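Progress report, room service automation trial
October 20, 2020
Prepared for: Annamalai grant office
Re: evaluation of the Jellamance room-tidying package, supplied by Vunstead

Short one this time, full write-up comes with the December report.

Where we are. Kit delivered and signed for, setup took 2 days instead of the one in the quote. Vunstead sent the revised manual after we complained, still no section on recovering from a dropped item. Training for our staff done. Everyone who needs a login has one.

Task list agreed with your office was 5 tasks. Pick up a garment from the bed, fold a T-shirt, lift a hanger, hang it on a rack or rail, straighten a blanket. First two we are happy to keep testing. The hanger work is the slow part and where most of our hours went. Hook has to clear the peg and then come down on it, and small errors in height matter alot. The support desk suggested slower approach speed, we're trying that next.

Crumpled cloth on a soft bed is the other sore spot. Light fabric on a light sheet, the software loses the edge and asks for help. Brighter lamps would probably do something. Not budgeted - see below.

Spend. License and support for the period came to 2456, invoice attached to the email. Travel under plan. We have not touched the contingency line and would like to move part of it to lighting, please confirm if that's OK without a formal change request.

Service quality, since you asked. Phone support is good when you reach them. Tickets slower, roughly 5 days to a first reply. Spare fingertips were back ordered and the replacement parts list in the portal is out of date. Asent quoted us a comparable maintenance plan, cheaper but no on-site visits, so I would not switch before the trial ends.

Bedroom tasks, garment and hanger work:

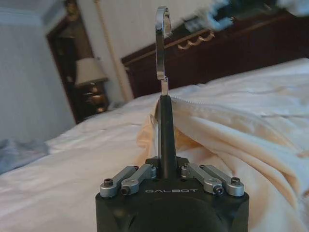
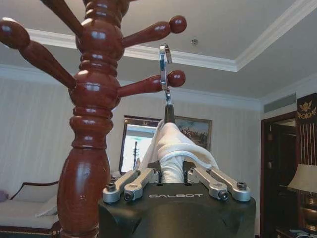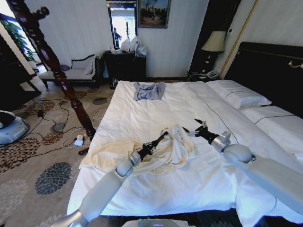 Opinion so far. As a package Jellamance is worth finishing the trial on, not ready to recommend for purchase. The manual needs work and the pricing for extra seats is confusing - three of us read it three different ways. I have asked Vunstead for a one page price sheet in plain words.

Next steps
- rerun hanger task at the slower speed, same rack
- decide on lighting once we hear from you
- get the fold test written up properly, right now its only notes
- chase the fingertips again
- ask Asent if their quote holds past year end

Risks. Mostly time. If the parts slip again we lose the second round of garment tests and the December report will be thin on numbers. Would rather tell you now.

Need from you: yes or no on the contingency move, and who gets the final report.

Contact: project office, Annamalai room automation trial | Copyright 2020 | Back to top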